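Wrist camera: exposure jumps when clear plastic bag is under gripper. Change camera, or change light?

Asked 27 December 2023

I am comparing two small wrist cameras for a parallel gripper. One is the Illano, which came with the arm, and the other is the Lallov, which I bought separately. The arm and the controller (Sevosus, older firmware) stay the same for both. My task is simple to say: find a flat part that lies partly under a clear bag or behind a tinted plastic lid, and move the gripper over it.

The trouble is with the shiny plastic. When I am close, the folds of the bag become white spots and the detector loses the edge of the part. With a brown lid in front of the camera it is a different problem, because everything behind it becomes soft and brownish and the thin lines almost disappear. 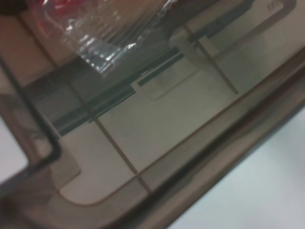

I have fixed the white balance by hand and it did not help much. Auto exposure is on. The working distance is 33 cm at the start and then it goes down until the gripper is near. I have run 20 approaches with each camera. The Lallov finds the edge a little more often, but I am not sure if the difference is real or if I only placed the bag in a more lucky way.

My questions:
1. Is it better to turn off auto exposure and choose a fixed value, even if the first part of the approach becomes too dark?
2. Does somebody use a polarizing filter on a camera so small? I am afraid it takes too much light.
3. Should I teach the detector to use the long dark strip and not the outline? The strip is the thing which I see best with my own eyes, also when plastic covers part of it.
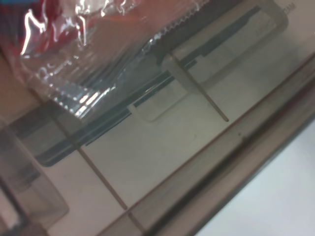

The light is an ordinary ceiling lamp. I do not have a ring light on the gripper, but there is a place for it. I would prefer to change one thing at a time, so please tell me which one you would try first. If you need the camera settings I can write them here, only the Lallov menu is not in English and I must translate it.

2 answers

Answer 1 (accepted)

Turn off auto exposure first. It costs no money and you can test it in ten minutes. When the bag fills a big part of the view, the camera measures the bright folds and makes all the rest darker. Then the gripper moves a little, the folds go out, and the brightness jumps back. Your detector sees this as a new object.

I use the same arm with a Nguyen camera, and I keep two fixed exposures. One is for the far part and one for the near part, and the controller changes them at a set height. On the Sevosus you can do it with a digital output if your camera has a trigger line. If not, you send the command over USB and wait 400 ms before you take the next picture. I tried with a shorter wait and sometimes I received an old picture.

For question 3, yes, I would use the strip. But please use the full length that is visible and fit a line to it, do not search for the end points. Plastic on top can hide an end and then your part is suddenly "shorter". If the strip has small steps in it, fit only one side.

The polarizer works against glare from plastic, but the angle is important. On a wrist the camera turns together with the arm, so the reflection is good in one pose and bad in the next. You need a second polarizer on the light to make it stable, and for this you must have your own light on the gripper. I lost nearly a week in January with only one filter before I understood this.

About the comparison of the cameras — do not move the bag between the runs. Mount one camera, do all approaches, change the camera, do all approaches again. Otherwise you measure the bag.

Comment from the asker: Thank you, fixed exposure is already much better in the near position. The far one is dark but the strip is still found. I will write again when I have repeated the runs with the bag in one place.

Answer 2

just buy a depth camera, problem solved

Comment: Depth on clear plastic is usually worse, it gives holes or it sees the surface behind. Also many of them have a minimum distance that is too long for a wrist.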